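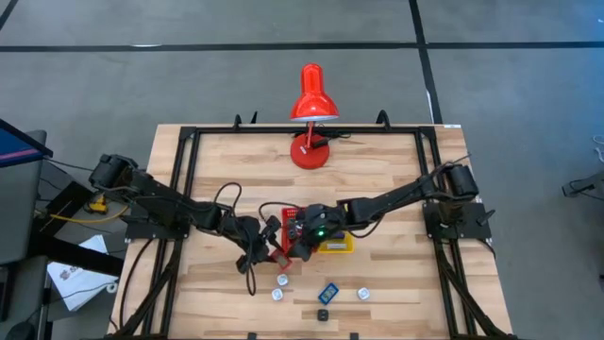
3.2 Shared rooms and the teaching of local history

The Kestisham program asks undergraduates to read the founding records of their own college and to write up what those records say about land, labor and money. It began in January with 12 students and 2 instructors. Most sessions took place in ordinary classrooms. The bench in Figure 3 has a planked wooden top inside a black rail frame, with a red desk lamp at the far end. Access to rooms was negotiated department by department, and the terms differed. Engineering charged no fee. The library charged by the hour, and its reading tables had to be reserved a week ahead.

Figure 3. Bench with rail frame and desk lamp.

Students worked in pairs. Each pair received one box from the Brollier papers, which cover the purchase of the Pundport estate and the early payroll of the college. The boxes had been listed but never indexed by name. Pairs recorded every person mentioned in their box, including those who appear only as a first name or an occupation. Disagreements over a reading were settled by Shen, who also kept the master list.

We interviewed students at the end of the term. The interviews ran to 60 minutes and followed the guide used in our earlier study of the Bhutto seminar. Morgan carried them out and had no part in grading. Students spoke most often about the payroll books, in which the same laborers appear for years with no change in wage. Several said they had walked past the buildings named in the books without knowing who had put them up. A few found the work slow and would have preferred to start from printed sources.

Coding followed the scheme described in Section 2.4. Of the 17 codes in that scheme, those dealing with family background were used less than we expected, and those dealing with campus buildings were used more. We return to this difference in Section 4, where the interview material is set beside the students' written reports.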